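Removing Tea and Coffee Stains from Mugs and Light Tabletops

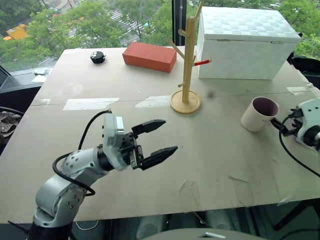

Dorin Ciobanu
Household Editor, Clasero

Tannin stains bond to any glaze that has fine scratches. Dark interiors hide the film but hold it just the same.

Mugs: put one level teaspoon of bicarbonate of soda in the mug and add enough water to form a paste. Rub with a damp cloth, leave for 5 minutes, rinse. For older stains, fill with hot water and 2 teaspoons of citric acid and leave overnight. Do not mix with bleach. Check the rim and the inside of the handle, where film builds up first.

Tabletops: blot, do not wipe. Wash rings with warm water and a drop of washing-up liquid, then dry at once. Avoid scouring pads on pale surfaces. Strong sun from a large window will yellow some finishes, so move mats and trays every month or the covered patches will show.

Cloths: wash at 60 degrees or above. No fabric softener.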